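I finally watched Plundwood, the little Western that Ulises Zapata made after everybody told him Westerns were finished, and I have been boring people with it ever since. So now it's your turn!

The setup is as plain as they come. A mapmaker rides into a valley called Salludari to settle a boundary, finds out that both ranchers have been lying about the creek, and decides to stay the winter. There's a gunfight, sort of. It lasts maybe 12 seconds and most of it happens behind a barn while we look at a mule. I laughed out loud and then felt bad, because the next shot is pretty grim.

What got me was how patient it is. Zapata will hold on a face until you start noticing the wind, and the sound in this thing is gorgeous (wear headphones if you're watching on a laptop). The dialogue is half mumbled and I had to put the subtitles on for the ranchers, but the mapmaker barely talks anyway.
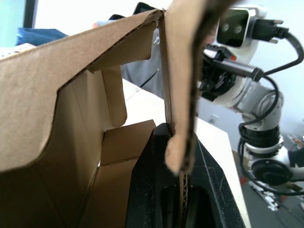 Cardboard flaps, up close.

My one real gripe is the middle. The movie runs 189 minutes, and a good chunk of that goes to a card game with the Villalobos brothers that I still don't understand. I think one of them is cheating? My husband thinks both are. It's handsome to look at, all lamp light and cigar smoke, but I went and made a sandwich and came back to the same hand being played.

Then the snow comes and the whole movie wakes up. There's a cattle drive with 300 head going over a frozen pass, and it looks cold enough that I went and got a blanket. The last half hour is as good as anything I've seen since May, and the ending – which I won't spoil – made me want to start over from the map scene.

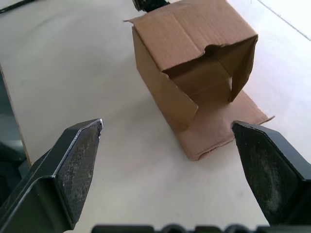

Brown box, white table.

I'd put it just behind Irudness, his ghost story, which is shorter and meaner and has the better score. But if you have a long evening and a tolerance for mules, go for it.

Comments

prairiedog_pam: The card game is the best part!! Watch the left-hand brother's sleeve.

Teo: Is this the one with the dubbed version? I tried that and gave up before the creek.

marlowe77: Loved Irudness, didn't know he'd done a Western. Adding it to the list.

Recent posts
Irudness, second time around
Five Westerns for people who hate Westerns
I have 200 unwatched DVDs and a problem
Why I still like an intermission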